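Comparing two gripper fingertips on cloth - quick how-to

Posted by Killian Riviere, Monday, May 31, 2021

You need the arm, the wrist camera, both sets of tips (we had the Tidov and the Kikov) and a pile of clothes you don't mind pulling about. Allow 52 minutes for a full run, more if the controller needs a restart.

1. Bolt on the first set. Check the gap with the fingers open and write it down.

2. Set wrist camera exposure by hand. Auto hunts every time something white goes past. Do this BEFORE you start moving.

3. Do one fast pass with nothing in the grip. Save it. You want to know how bad the blur gets at full speed, and whether both finger tips stay in view.

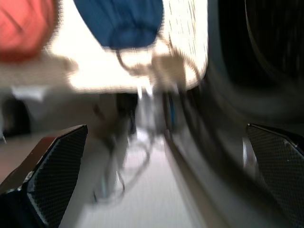

Wrist camera on a pass, nothing between the fingers. Blur is heavy, textured inner faces still readable.

If you can't make out the tips at this speed, slow the arm down. Mercy runs hers at half and gets far cleaner footage - takes ages though.

4. Now the cloth. Dark stuff first, its the hardest for the camera. Go in low with a finger either side, close slowly, then lift. Nine goes per set, same start pose each time.

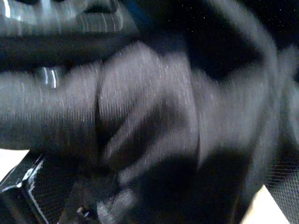 Dark ribbed fabric with a meshed finger on each side. Folds fill most of the view.

5. Score from the video afterwards, not live. Held, slipped or missed. If the cloth hides the fingers mark it as unclear and move on, dont guess.

6. Swap tips, recalibrate, repeat from step 2. Yes, exposure again.

Wipe the tips between sets. Lint builds up in the texture and the later goes suffer for it - cost us a whole afternoon in January.

Score sheet is in the Bevside folder, ask Romain for access.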